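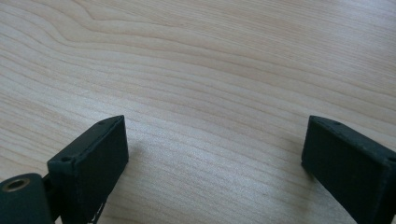

A light-colored wooden tabletop with a pronounced wavy grain.

FOSTON SCHOOL DISTRICT OPENS APPLICATIONS FOR TWO-YEAR READING TUTOR PROGRAM

FOSTON, Oct 10, 2018 - The Foston School District has opened school applications for a reading tutor program serving students in kindergarten through third grade. The program will be operated under an agreement with the Mészáros Education Fund, which will pay tutor wages and training costs for 2 school years. The district will supply rooms, scheduling and assessment data.

Under the agreement, tutors will be placed in 17 elementary schools. Each tutor will work with students in sessions of 30 minutes, held during the school day and outside the regular reading block. Students will not be removed from core instruction in reading or mathematics to attend.

The district enrolls 2562 students in the four eligible grades. Students will be selected on the basis of the fall screening assessment, with priority given to those scoring below the district benchmark in decoding or oral reading fluency. Teachers may also refer students whose classroom work differs from their screening results. Parents or guardians will receive written notice before a student begins tutoring and may decline at any time.

"The screening data identify which skills a student is missing, but schools have not had the staff hours to act on that information in the fall semester," said Enikő Szénási, director of elementary instruction for the district. "The agreement pays for those hours. It does not change the reading curriculum, and classroom teachers remain responsible for grades and placement."

Session materials will follow the Iline sequence, a set of scripted lessons in phonics and fluency adopted by the district in July. Tutors will complete a training course before their first placement and will be observed during the first month by the reading specialist assigned to the school. Tutors must hold a high school diploma or equivalent and pass the standard background check for school employees.

Attendance and lesson completion will be recorded in Ilen, the student records system already in use at all district schools. Access to tutoring records will be limited to the student's teacher, the tutor, the reading specialist and the principal. The fund will receive totals by school and grade only - no student names or identification numbers will be shared.

"We asked for a common measure at every site and the district agreed to use the existing screening test at midyear and again in spring," said Zoltán Juhász, program officer at the Mészáros Education Fund. "Schools will be compared with their own earlier results. A site with low tutor attendance will be reported as such, so that staffing problems are kept separate from questions about the lessons."

Principals may apply through the district's office of elementary instruction. Applications must list a room available for tutoring, a proposed daily schedule and the name of the staff member who will supervise tutors on site. Schools with a shared or part-time reading specialist are eligible but must attach a coverage plan.

Applications for tutor positions will be accepted separately through the human resources office. Positions are part-time and follow the school calendar. Current substitute teachers and classroom aides may apply, provided that the combined hours do not exceed the district limit for part-time staff.

Media contact: Communications Office, Foston School District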